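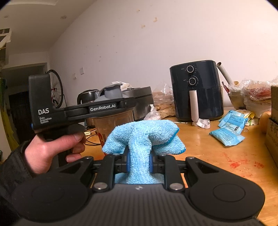 **Figure 4.1** A light blue microfiber cloth, gathered into a bunch.

# Chapter 4: Fibers and Fabrics

Every fabric begins as fiber. A fiber is a fine strand of material, much longer than it is wide, and its properties decide most of what the finished cloth can do. Cotton takes up water and feels cool on the skin. Wool traps air. Polyester dries quickly and holds a crease.

Fibers fall into two groups. **Natural fibers** come from plants and animals. **Manufactured fibers** are made by forcing a liquid through small holes in a plate called a spinneret. A plate may have 36 holes or 48, and for some yarns over 200. Each hole produces one filament.

The size of a filament is given in **denier**, the weight in grams of 9,000 meters of it. A microfiber is usually defined as a filament finer than one denier. Cloth made from such filaments has a large surface area for its weight, so it picks up dust and oil well.

In this chapter you will follow a bale of cotton from the gin at Ruawai to the weaving shed at Cekdale, and then compare it with a polyester yarn spun at Zandanmont. Section 4.3 uses test results collected by Vasanthi Venkataraman and Merle Goodwin.

**Before you read**

Look at the labels on three garments you own. Write down the fiber content of each one and keep the list for Activity 4A.

**Key terms:** fiber, filament, staple, spinneret, denier, yarn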